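Monday, late

Went to the meeting about the water softener at the Hurkeck hall after all, mainly because Tegwen Harries had saved me a chair and would have asked about it for a month if I hadn't come. I don't know why I call it a meeting. It was a man from Enamley with a folding table, two glasses of water and a laminated chart, and we sat there in our coats while he told us our pipes were dying.

The pitch goes like this. You have hard water. Hard water leaves scale. Scale costs you money. All of that I'll grant him, I've seen the inside of my own kettle. Then there's a jump, and on the far side of the jump you owe Enamley 900 dollars plus fitting for a box that goes under the sink and has no salt in it, no filter to change and no power cord. It "conditions" the water. I asked what that meant and he said it changes the way the minerals behave. I asked whether it takes the minerals out. He said that was the old way of thinking.

So the minerals are still there. I wrote that down on the back of the flyer and underlined it.

He had a test kit with him and did the drops right in front of us, and the water went pink, and a few people made a noise. But it went pink because it was hard, and we knew it was hard. He never did the drops on water that had been through his box. I waited for it. When I brought it up he said the drops weren't designed to measure conditioned water, so the one test he carries around with him is a test his own product can't pass. Tegwen kicked my ankle at this point.

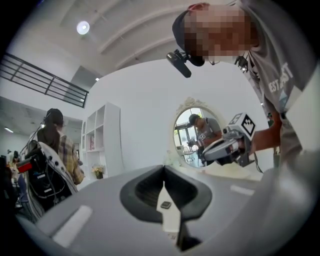 The other thing that bothered me was the savings figure. The flyer says the average household saves 200 dollars a year on detergent, heating and repairs. Average of whom? There's a little star next to the number, and I turned the flyer over looking for the other little star, and it isn't there. My whole detergent bill can't be more than 60 or so, and I haven't paid for a plumber since the thing with the upstairs toilet, which was a child's sock and had nothing to do with minerals.

To be fair to him (I'm trying) he was polite and he didn't push anyone to sign. He left cards. He said the price was good through the end of February, and I've been alive long enough to know what that's worth. Tegwen says her cousin over in Plorkgate had one put in and her shower door is much clearer. I asked if the cousin had also started wiping down the shower door. Tegwen said she'd find out, in the tone that means she won't.

Came home and looked up our water report, the one the town mails out that I always put straight in the recycling. Very dull reading and I was up far too late with it. Hardness for our side of town is given as 128 milligrams per liter. The man's chart had us in the dark red band at the top. The town's own table calls it "hard," one step up from moderate, and there's a whole other step above that we're not in. I'd like to know where he got his colors.

I did the arithmetic on a regular salt softener too while I was at it. They cost more than I thought and you have to haul the bags, and with my back I'd be paying the boy next door to do it. And then you've got salt in your drinking water unless you run a separate line, and Dad was always told to watch his salt. So I'm not sold on those either. What I keep coming back to is vinegar. A jug of vinegar is under 5 dollars and it does the kettle, the shower head and the coffee maker, and I can see with my own eyes what comes off.

I'm not saying the box does nothing. Maybe it does something. I'd just want to see two kettles, one with and one without, same water, same stove, left alone for a couple of months, and somebody other than the salesman looking in them at the end. I said so to Tegwen on the walk to the car and she said I should have been a judge. She's half talked herself into buying one — I could tell from how she folded the flyer and put it in the zip pocket of her purse. It's her money. I told her to ask if they'd take it back after ninety days, in writing, and she said she would.

Must remember to soak the shower head tomorrow. Left side isn't spraying at all now. Also call about the gutter, and return Tegwen's casserole dish, which I forgot again and which was sitting on the passenger seat the entire evening.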